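The planner that changes its mind

Inside Nomach, the open planning library that lets two arms share a table

Most motion planners are proud of their plans. They think hard, commit to a path and follow it to the end, even if the world has moved on. Nomach works the other way, and after an afternoon with it at the Drostico lab in Fledeldale I came away grinning.

The idea is simple enough to fit on a napkin. Each arm keeps a short list of things it could do next, scores them again 64 times a second, and drops the current one the moment something better shows up. The other arm's list is part of the score. If both want the same patch of table, the cheaper detour wins — no master, no turn-taking, no lock.

The test task is small: a cup, a tray and a toy ice cream cone, with two arms that could each reach for any of them.
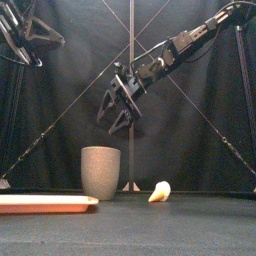

Small objects, hard choices

A cone on its side is a lovely problem. It is narrow at one end and round at the other, so a grasp that looks fine from above can be a poor one from the side. Nomach's perception stage never settles on a single pose. It passes along a spread of guesses, up to 100 per object, and the planner looks for approaches that would suit most of them.

That costs time. An early build took 1325 milliseconds to rank its grasps, which feels like forever when you are standing there. The current one prunes bad guesses before any collision checks are run, and the pause is gone.
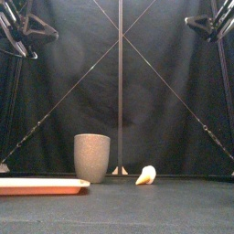 Both grippers empty above the table, with the cone lying to the right of the speckled cup.

My favorite part is the log viewer, called Menzies. Every dropped plan is saved with the reason it lost, and you can scrub through them like video. One run I opened held more than 2233 of them, nearly all killed off by tiny changes in the cone's estimated angle. Seeing that in a chart beats a week of guessing at gains.

Menzies also lines up the wrist views with the fixed ones, so you can ask what each arm believed at the same instant.
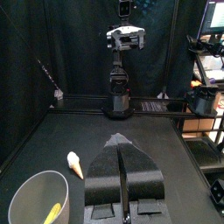
Disagreements are where the bugs live. When one view puts an object two centimeters from where another does, the viewer paints the gap red and jumps to the calibration file that caused it. I found myself hunting for red just for the fun of it.

There are rough edges. Soft objects confuse the scoring, the setup guide skips a step on clock sync, and the config format is a maze. A rewrite of the last one is due in October, and I plan to be back in Fledeldale to try it.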